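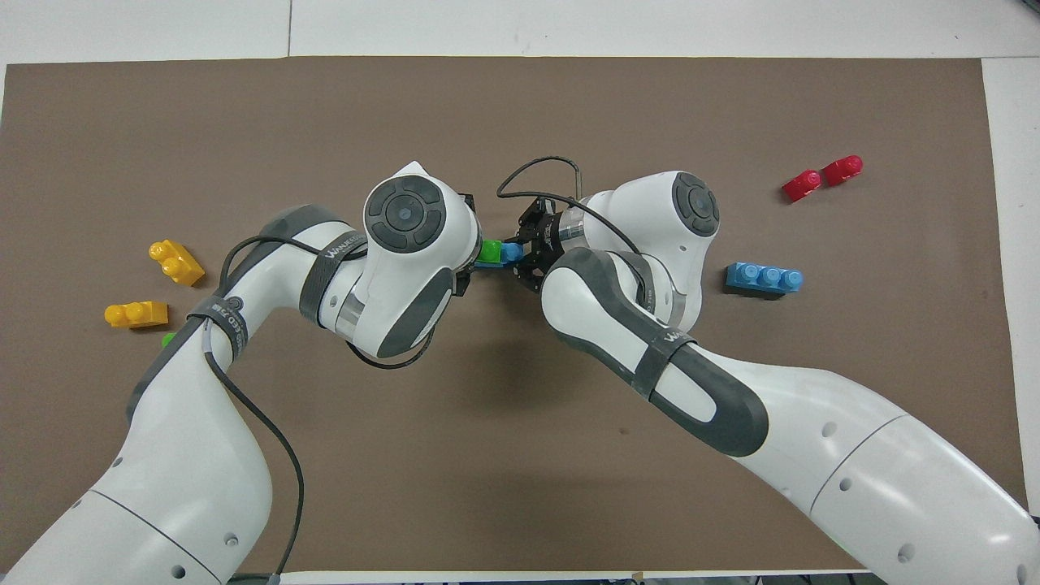
One owner wrote to us that the Stosteck two-arm kit kept drifting out of line during the brick exercise, and asked if the grippers were at fault. In most cases the fix is in the setup.

1. Lay the mat flat and clear the middle of it.
2. Run each arm to its home position.
3. Set grip force to 56 for small bricks. The default of 78 is too strong.
4. Check the cables — they need enough slack for the wrist to turn.
5. Bring the two bricks together at low speed, then press.

Save the settings under a new name. Memory holds 100 routines. Repeat the homing step every October if the kit is in daily use.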